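Subject: Re: [stostwood-pantry] Snack trays for the Saturday table

Replying to the list so everyone has the same answer.

The earlier message said:

> The last order from Gokix came to 1050 bags in mixed
> flavors, and the shelf at Stostwood is full. Before we
> open any more cartons, can we settle how the bags go out?
> Last time they were piled on the bare table and slid
> onto the floor. I would like trays. Also, does anyone
> know if the divided ones are big enough?

They are big enough for the small bags if you don't try to lay everything flat. I would put bags in the wider side and keep the narrow side for napkins or the little sauce packets. Stand the bags on end, printed side forward, so people can read the flavor without picking up each one.

Please cover the table with white paper first. The roll is in the hall closet at Barredo, bottom shelf. One width leaves a bit of the wood showing on our tables, and that's fine. Two widths overlap in the middle and things tip over at the seam.
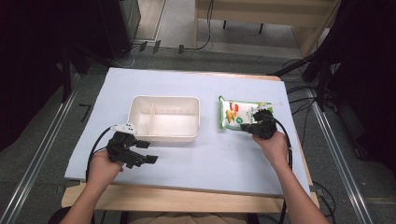
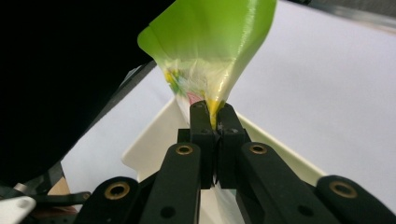
The divided tray and a corn snack bag on the paper (first), and a green pouch held by its twisted neck (second).

On handling: pick bags up by an edge or a corner. The corn ones crush easily if you grab them around the middle. Anything that is already torn or leaking goes in the bin under the sink – please don't tape it and put it back out.

For numbers, I suggest 25 trays for the main room and 4 for the entrance. Prurkano sells them in packs of 50, so one pack covers it and leaves spares for June. I can put in the order on my way home if there are no objections by 6 p.m. tomorrow.

One thing I can't answer is whether the trays survive the dishwasher. I have only washed mine by hand. If you've tried it, write back with which rack you used.

Cartons that are still sealed can stay at Stostwood until we have room. Opened ones should come to Barredo with the flavor written on the short side of the box.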